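Sunday, January 26, 2020

OK, so the phone swap. I said on Friday I'd give it a fair go before I moaned, and I've more or less stuck to that, apart from the bit in the car. For anyone who missed the last entry, my old Worum gave up its charging port just after New Year, and instead of getting another one like a sensible person I let myself be talked into the Dasa Wiriya (the small one, in the dusty blue that looks grey indoors).

First impressions were mostly about the size. I've had big phones for so long that I kept putting this one in my coat pocket and then patting myself down in a panic. It weighs nothing! I can reach the top corner with my thumb, which I haven't managed since my very first smartphone, and I've been doing it all weekend just for the pleasure of it.

Moving everything across was less of a pleasure. The transfer app said it would be quick and then sat there on "finishing up" while I made a curry, ate the curry and washed up after the curry. Photos came over fine. Messages came over fine too, except for 13 voice notes from my sister, which have turned into little grey blobs that won't play. I've kept the old phone switched on in the drawer for now (wireless pad, thank goodness) until I work out how to save those.
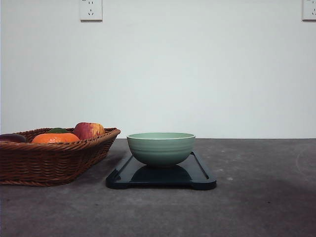 Kamonchanok Rojanasak thinks I should have skipped the app altogether and done it by cable with both phones in flight mode, and that the voice notes will come across if I wipe the new one and start again. I'm sure that's right, and I'm also sure I'm not doing it tonight. I've only just got my alarms how I like them.

Battery next, because two of you asked. The box says up to two days. I took it off charge when I got up yesterday and it was still going at bedtime with a decent bit left, and that was with maps on all the way to the retail park and back. I wouldn't trust it for a second full day, not the way I use it, but the Worum was begging for its charger by teatime, so I'm happy.

The maps are where I lost my temper. There's a feature that dims the screen when it thinks you've stopped looking, and of course when you're driving you have stopped looking, that's the whole idea. So it went dark just before the big roundabout and I came off at the wrong exit and had a nice tour of an industrial estate. It took me ages to find the switch when I got home. It's under Display, then Comfort, then right at the bottom under something called Gentle Rest – who named that? I'd been hunting through Battery the whole time.

Camera is good in daylight and a bit smeary indoors after dark. It does a thing where it takes five shots and picks one for you, and I haven't agreed with its choice yet. You can go in and change it, but only if you do it before it tidies the others away. I do like the shutter sound though, a proper soft click, nothing like that awful duck noise the old one made after the summer update in July.

I bought a case as well, a Cirkholm folding one with a card slot, and I'm in two minds. It's lovely to hold and it props up well for watching things in bed, but the flap covers the microphone if you fold it right round, and Mum spent a whole call telling me I sounded like I was in a cupboard. It was cheaper than the official one by quite a lot. I might cut a notch in the flap with the craft knife and see, or I might ruin it, I'll report back either way.
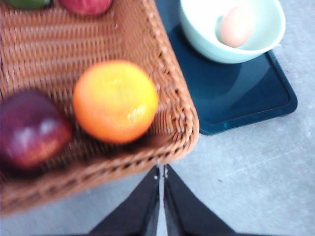 Fruit in the wicker basket

Keyboard! I forgot the keyboard. It has learnt that I say "lovely" too much and now offers it after nearly every word. It won't learn "ta", which it changes to "tax" each time, so my brother has had several messages this weekend that read like demands from the Revenue. I've added it to the dictionary twice. If anyone knows where the second dictionary lives (there must be one) please say.

So I'm keeping it, I think. I've got until the end of the week to change my mind and send it back, and the only thing bothering me is the indoor photos. Tomorrow I'm going to try it in the office under those horrible strip lights and see if it copes. Then it's the voice notes, cable and all, once I've found a cable that isn't frayed.

6 comments · 4 shares

Recent entries
Giving it a fair go
The charging port has had it
Do I need a tablet? (No)
Headphones, round two

Contact me | © 2020 | Back to top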